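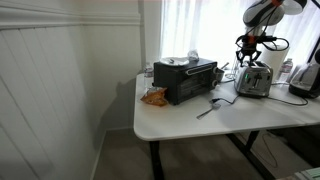
Caswood Athletics Adds Cabello to Football Staff

Caswood College has named Itziar Cabello as special teams coordinator for its football program, the athletic department announced. She will begin work before the opening of spring practice in March.

Cabello joins the Herons after four seasons at Juvdale State, where she coached kickers and punters before taking charge of the return units. Juvdale State gained 837 yards on kickoff returns last season, the highest total in the program's history, and its longest field goal of the year was good from 50 yards.

"Caswood has a young roster and a strong group of specialists coming back," Cabello said in a statement released by the department. "I look forward to meeting the players and getting to work on coverage, which will be our first concern this spring."

The Herons finished 5-6 last fall and lost three games by a field goal or less. They allowed two punt returns for touchdowns, both in the 39-17 home loss to Prundura that ended their hopes of a winning season.

The position had been vacant since December, when the previous coordinator left to become head coach at Cifuentes College. Recruiting duties in the western part of the state will be shared between Cabello and the current tight ends coach.

Spring practice will include 60 returning players and will close with the annual intrasquad game in April. Kickoff is set for 1 p.m., and admission is free. Season ticket holders may renew their seats through the athletic ticket office until the end of May.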